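Home | Projects | Reports | Team | Contact

Metal Hydride Storage for a Small Fuel Cell Cart: Project Report

Wiesława Jabłońska and Ngan-ling Yen

Our group was asked to compare two ways of storing hydrogen for the Dullance cart, a one-seat vehicle built by last year's class. The cart runs on a small fuel cell and now carries a single compressed gas bottle. We wanted to know if a metal hydride canister could replace it without changing the chassis.

We tested two canisters, the Preltari and the Fevell. Each was filled overnight at room temperature and then emptied through a flow meter. The Preltari gave 233 liters of gas and the Fevell gave 163. Both slowed down toward the end of the run as the metal cooled – the reaction that releases hydrogen takes in heat.

To fix this, Ngan-ling built a water jacket from copper tube and fed it with warm water from the fuel cell's cooling loop. With the water at 56 °C, the Preltari held a steady flow until it was nearly empty.
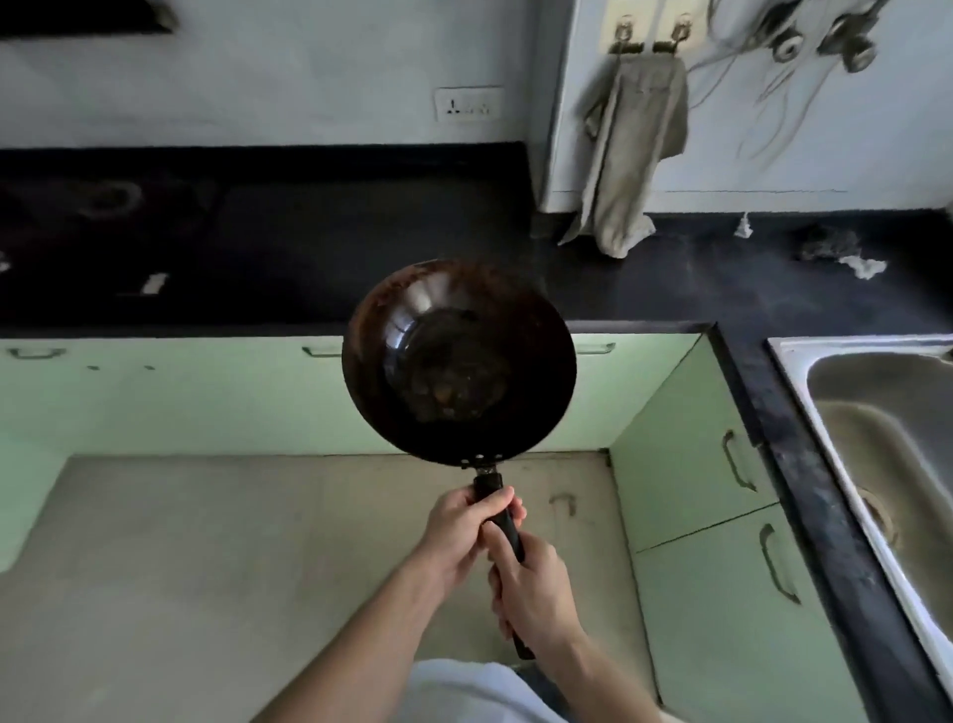 The jacket adds weight, and the pump draws power from the same fuel cell. We did not measure the pump load over a full drive, so the net gain is still unknown. The supplier rates the alloy for up to 1,000 fill cycles, but we only completed nine.

The next group should test the jacket on the Cowie track in September and log the canister pressure during hard starts.

4 shares | 2 comments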